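From: So-ying Yeh
Date: Nov 5, 2022
Subject: Re: Mikovano handheld grippers - worth the price?

Oi-ling Chung wrote:
> We have a quote from Akton for the Mikovano pair, 2,766 with
> the marker cubes included. Has anyone run them outside a lab
> bench? I care about tracking loss and finger wear.

We bought a pair in April and have logged 260 episodes in restrooms, mostly restocking paper. Of those, 181 passed our pose filter with no manual fixes. Most of the rejects came from one cube turning edge-on to the head camera when the wrist rolls inward.
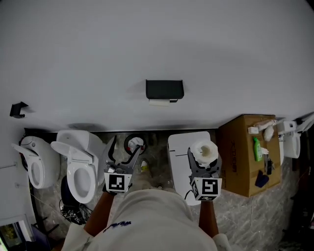 Finger wear is minor so far. Grip on soft cylinders is fine if you close slowly - a fast close dents the roll and the width reading drifts. Recalibration takes 5 minutes per gripper and we do it at each new site.

Two complaints. The trigger spring is stiff for small hands, and the manual gives the cube offset in one place as center-to-tip and in another as face-to-tip. Use center-to-tip.

At that price I would buy again, but ask Akton for spare finger pads up front. Ours took weeks.

So-ying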